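Woven placemats on a wooden table: both places, one, or none?
Home & Table > Everyday Dining
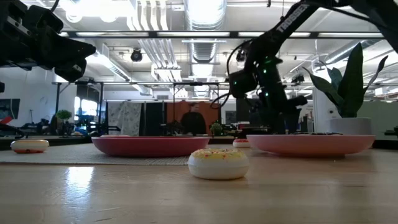

fparisi_
Posted Apr 16, 2022
I've got one grey woven mat and two pink plates, one coral and one a paler salmon. The coral plate goes on the mat and the salmon one sits straight on the wood. It's for doughnuts and coffee, nothing grand. Do I buy a second mat or put the first one away? The plant in the white pot is staying.

Gil238
Buy the second. One mat looks as if you ran out.

myungja_sun
I'd take it away. The table has a nice shine and the mat hides it. Grey next to pink is a bit flat too.

Gil238
Disagree about the grey. It calms the coral down. The paler plate is the one that looks lost on bare wood.

brorkcombe_baker
Keep the mat if you use the table every day. Ours went without from February and there is now a ring by my chair that won't polish out.

myungja_sun
That's hot mugs. A coaster deals with that. You don't need a mat under a doughnut.

fparisi_
The mugs are a fair point. I hadn't thought of coasters. Myung-ja, would you still go bare with the two pinks not matching?

myungja_sun
Yes. They are close enough in shape to pass as a pair.

Sanari
Slightly off topic, but I'd move the plant back a bit. With a plate right in front of the pot you get leaves over your food. Also put the doughnuts on the plates. The icing sticks to a table and the sprinkles get everywhere.

Gil238
Wulliven do a grey woven mat, 30 by 45 cm, sold singly. Might be near enough to yours. Mine shed a bit at the corners for the first few weeks.

brorkcombe_baker
Take your old one with you if you go. Their grey was greener than I expected and I had to send two back.

fparisi_
Thanks all. I'll try it bare with coasters for a fortnight and look at the Wulliven one if I don't like it. Plant is moving to the far end.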